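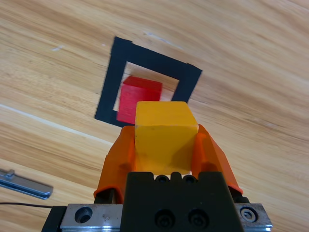
How much did the sponsored dog walk bring in for the Madholm shelter? We have 2,360 euros after the last envelope was opened, and every cent goes to the vet fund.

I want to thank all 50 walkers, and also their dogs, who did the same distance with shorter legs. Special thanks to Annick Ross, who carried an old spaniel for the last part and did not complain once.

The first bill is already paid. It was 775 euros for Plukeo, our three-legged terrier, who had his operation in March. He is eating well and he barks at the postman again – I am told this is a good sign.

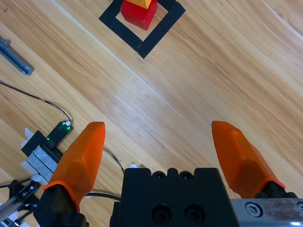

The second bill is for the two sisters who came in with bad teeth. Darragh Ó Riain has spoken with the vet and she lets us pay in parts, so please do not worry about them. They will stay with Shabnam Warraich until they can eat dry food.

Many of you asked if there will be another walk. Yes, in the autumn, and I would like to change how we start, because last time everybody pushed through the gate together and the small dogs were afraid.
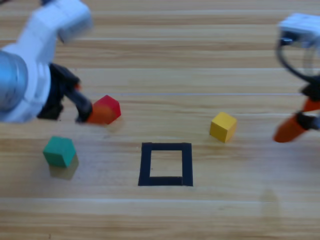 For the autumn walk we will make three groups: nervous dogs, old dogs and fast dogs. Each group gets a ribbon in its own colour. I take the colours from the little cubes in the photo, red, green and yellow, so red is for nervous, green for old and yellow for fast. We can also put down a square of black tape, like the one on that table, where you sign in.

If you still have a sponsor form at home, please give it to Vernon Beaulieu. He has the list and also the biscuits.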